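### 4.2 Preparing the Blanket and Setting the Warm-Up Time

Applies to the Lorano underblanket with the Tai controller, part no. 2814.

**CAUTION:** Do not connect the controller to the wall outlet until step 6. Do not use the underblanket folded, or with pins of any kind.

1. Lay the underblanket on the mattress with the cord outlet at the foot end. The printed side faces up.
2. Pass the four corner straps under the mattress and pull until the surface is flat. Check for creases by hand.
3. Fit the bottom sheet over the underblanket.
4. Place the top cover on the bed. A light quilted cover is suitable. Covers heavier than 200 oz in total are not recommended - they hold heat against the controller's sensor lead.

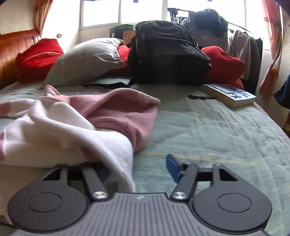 *Fig. 4-2. Quilted top cover, pale sage green.*

5. Push the plug of the controller cord into the blanket connector until it clicks. Keep the connector outside the bedding.
6. Connect the controller to a wall outlet. The lamp flashes twice and then stays off.
7. Press and hold MODE for three seconds. The display shows the warm-up time in minutes.
8. Use the + and - keys to select a time from 10 to 50. The value changes in steps of 10.
9. Press MODE once to store the setting. The lamp comes on and warm-up begins.

**NOTE:** The stored time is kept after a power failure. The heat level is not kept and returns to 1.

**NOTE:** If the display shows E2, the connector is not fully seated. Unplug the controller from the outlet, repeat step 5, and then continue from step 6.

**CAUTION:** Switch the controller off before changing the bedding. Let the underblanket cool fully before folding it for storage.

For dual-control models, repeat steps 5 through 9 for the second side. The two sides hold separate settings. Controllers from the earlier Arik series have a different plug and must not be used with this blanket - see section 7 for replacement parts.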